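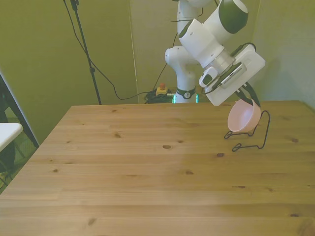
木の天板をオイルで塗り直す手順

オイル仕上げの天板は、使っているうちに表面の油分が抜け、水をこぼした跡や輪じみが残りやすくなります。ウレタン塗装のように膜で覆う仕上げではないため、傷んだところを軽く研いでオイルを足せば、家庭でも手入れができます。このページでは、無垢材の天板を室内で塗り直す方法を説明します。

作業の前に、今の仕上げを確かめる

最初に、天板が本当にオイル仕上げかどうかを調べます。目立たない場所に水を数滴落とし、十分ほど置いてください。水がじわじわ染み込んで色が濃くなれば、オイル仕上げか無塗装です。いつまでも玉のまま残る場合は、ウレタンやラッカーなどの塗膜がある可能性があります。ただし、塗り直したばかりのオイル仕上げも水をはじくので、判断に迷うときは裏側の隅を240番の紙やすりで軽くこすります。白い粉と一緒に薄い膜が削れてくるなら塗膜です。塗膜の上からオイルを塗っても染み込まず、べたつきが残るだけなので、その場合は塗膜をすべて剥がすか、オイルでの手入れをあきらめます。

突板の天板は、表面の木がとても薄いものです。小口を見て、木目が上面から側面まで続いていなければ突板と考え、研磨は320番で表面をなでる程度にとどめます。

用意するもの

植物油系の木工用オイル
紙やすり(180番、240番、320番)
あて木またはコルクの研磨ブロック
木綿の布(毛羽立ちの少ないもの)を数枚
使い捨ての手袋
マスキングテープ、養生シート
掃除機と固く絞った布
水を張った金属製のバケツ

オイルは、Boncombeの店頭で買えるFekidhamのクリアを使っています。448ミリリットル入りの缶が2,047円でした。食卓くらいの天板なら一缶で足りますし、余った分は次の手入れに回せます。似た製品はほかにもありますが、乾燥時間は製品ごとに違うので、以下の時間よりも缶の表示を優先してください。オリーブオイルやサラダ油は乾いて固まらないため、天板には使いません。

1 天板を片付けて汚れを落とす

上に載っているものをどけ、ぬるま湯に中性洗剤を少し入れて布を固く絞り、木目に沿って拭きます。洗剤分が残らないように水拭きをし、すぐに乾いた布で水気を取ります。油汚れがひどいところは二度拭きしてください。重曹やアルカリの強い洗剤は、ナラやクルミなどタンニンの多い木を黒ずませることがあります。

水拭きのあとは、風通しのよい部屋で半日以上置きます。湿ったまま研ぐと紙やすりがすぐ目詰まりします。

2 へこみを直す

浅いへこみは、湿らせた布を当てて上からアイロンをかけると戻ることがあります。温度は中くらい、当てる時間は数秒ずつで、様子を見ながら繰り返します。繊維が切れている深い傷は戻りません。木工パテで埋めるとそこだけオイルの染み方が変わり、かえって目立つことがあるので、私は傷のまま残しています。

アイロンを使ったあとは毛羽が立つので、乾いてから次の研磨で落とします。

3 研磨する

輪じみやざらつきが目立つときは180番から、そうでなければ240番から始めます。紙やすりは研磨ブロックに巻き、必ず木目と同じ方向に動かします。横切るように動かした傷は、研いでいる間は見えなくても、オイルを塗ると黒い筋になって出てきます。

しみのあるところだけを強く研ぐと、そこがくぼみます。しみの周りから広めにぼかし、最後に天板全体を同じ番手でそろえてください。番手を上げるたびに粉を掃除機で吸い、指の腹で触って、引っかかるところがないか確かめます。角は削れやすいので、軽く一、二回なでるだけで十分です。

仕上げは320番です。これより細かくすると表面が締まりすぎて、オイルが入りにくくなります。400番を使うのは塗ったあとの毛羽取りだけにします。

電動サンダーを使う場合は押し付けず、本体の重さだけで動かします。集じん機能があっても粉は舞うので、防じんマスクを着けてください。

4 粉を取り除く

掃除機で吸ったあと、固く絞った布で一度拭きます。木目の溝に残った粉はオイルと混ざって白っぽく固まるので、導管の太い材では、柔らかいブラシで掻き出してから吸います。拭いたあとはまた乾かします。

脚や幕板を塗らないときは、ここでマスキングテープを貼り、床に養生シートを敷きます。

5 一回目のオイルを塗る

缶をよく振るか、底から棒でかき混ぜます。布に含ませ、木目に沿って薄く伸ばしてください。小口はよく吸うので先に塗り、天板の上面が終わったところでもう一度塗っておきます。

塗り終えたら十五分から二十分待ちます。途中で艶が引いて乾いたように見えるところには、少し足します。時間がたったら、表面に残ったオイルを乾いた布ですべて拭き取ります。力を入れて拭いてかまいません。拭き残しはべたつきの原因になり、乾くと飴のような膜になって、研ぎ直すしかなくなります。

反りを抑えるため、裏面にも一回は塗っておきます。外せる天板なら裏を先に仕上げると、表に跡がつきません。

6 乾かして、もう一度塗る

室温が20度前後なら一晩、冬場は丸一日置きます。12月に暖房のない部屋で塗ったときは、翌日の夕方になっても指に油がつきました。寒い時期は乾燥時間を長めに見て、窓を少し開けたまま弱く暖房を入れるとよいでしょう。

乾いたら400番で毛羽を軽く取り、粉を拭いてから二回目を塗ります。二回目は吸い込みが減るので、量は一回目の半分くらいです。拭き取りは同じように行います。塗り重ねは2回で終わりにします。水回りの近くで使う天板なら三回目を塗ってもかまいませんが、吸い込まなくなった木にそれ以上塗っても余りを拭き取るだけです。

使った布の始末

植物油の染みた布は、丸めて置いておくと酸化の熱で自然に発火することがあります。使い終わったらすぐに、水を張った金属製のバケツに沈めてください。捨てるときは水を含ませたままポリ袋に入れて口を縛り、自治体の決まりに従って出します。一回目と二回目の間に布を取っておくこともしません。毎回新しい布を使います。

使い始めるまで

二回目を拭き取ったあと、丸一日たてば軽いものは載せられます。水拭きや熱い食器は一週間ほど避け、その間は食事のときに布やマットを敷きます。においは換気していれば数日で弱くなります。

うまくいかないとき

べたつきが取れない場合は、余ったオイルが表面に残っています。塗ってから二日以内なら、新しいオイルを少しつけた布でこすると緩むので、そのまま乾いた布で拭き上げます。固まってしまったら240番で研ぎ、二回目の塗りからやり直します。

色むらが出た場合は、研磨のむらか、前の仕上げが残っているのが主な原因です。薄い色のところは吸い込みが悪いので、乾いてからその周辺を研ぎ、もう一度塗って様子を見ます。

鉄の缶や濡れた工具を置いてできた黒いしみは、研いでも深く残ることがあります。木部用のシュウ酸系の漂白剤で薄くなりますが、刺激が強いので、説明書に従い、手袋と保護眼鏡を着けて使ってください。

ふだんの手入れ

毎日の掃除は乾拭きか、固く絞った布での水拭きで足ります。こぼした水はその場で拭きます。水をはじかなくなったら塗り足しの時期で、研磨をせず、320番でさっとなでてから一回だけ塗ります。よく使う食卓なら年に一、二度が目安です。

余ったオイルは缶の縁をきれいに拭いてからふたを閉め、冷暗所に置きます。縁に油が残っていると固まって、次に開けるのに苦労します。表面に膜が張っていたら、膜を取り除き、下の液を目の細かい布でこして使ってください。全体がとろりと重くなったものは乾きが悪いので、天板には使わないでください。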